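Visit to the suturing lab at Hudberg

Posted April 30, 2025

I had wanted to see the group at Hudberg since August, when I read their first report on learned suturing. My own work is with industrial arms at Imodard, where we pick and place plastic parts, so I came as a guest from another field and I ask surgeons to forgive my vocabulary.

The lab is on the second floor, behind the library. Abílio Barros met me at the door and gave me a coat and a very strong coffee, which had to stay outside. He leads the data part of the project. Volkan Ertürk wrote most of the learning code and he answered my questions with great patience, also those I asked two times.

Their method is called Skeko. The idea is to divide a stitch into short steps: take the needle, pass it through, pull the thread, make the knot. Each step has its own small policy, trained from recordings of people who operate the instruments by hand. A second network looks at the pictures from the small camera near the tool and decides when one step is finished and the next may start. Volkan said that this decision was much harder to learn than the movements. In their earlier version the robot often began the knot while the thread was still slack.

They have 1,113 recorded stitches at present, and 700 of them are used for training. The others are kept for testing, or they are waiting for someone to check the labels.
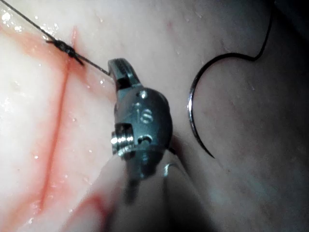 The instrument tip holding the suture thread near the knot, with a curved needle lying on the pad. Close view from the camera at the tool.

I spent most of my time in front of such close views. For me it was surprising how little the camera sees of the whole table, and how much it sees of the thread. In my factory we would put the camera high and far away. Abílio explained that a high camera loses the thread when it is dark and thin, and that the tension is easier to judge when the line from knot to jaw is large in the picture. The wet shine on the pad is a difficulty, as small white reflections can confuse the network. They now add artificial reflections to the training pictures, and Volkan showed me two curves where this helps, mostly in the pulling step.

In the last test series they made 100 attempts at the pulling step with the new training, and 4 ended with a broken thread. The knot is less reliable and they did not want to give me a number before the paper is accepted. I found this correct.

After lunch in the Garcia canteen (go early, the soup finishes fast) we discussed whether the step decision could be useful for our cable work at Imodard. Volkan will send me the labelling guide, and I have promised to send him some of our recordings with soft cables.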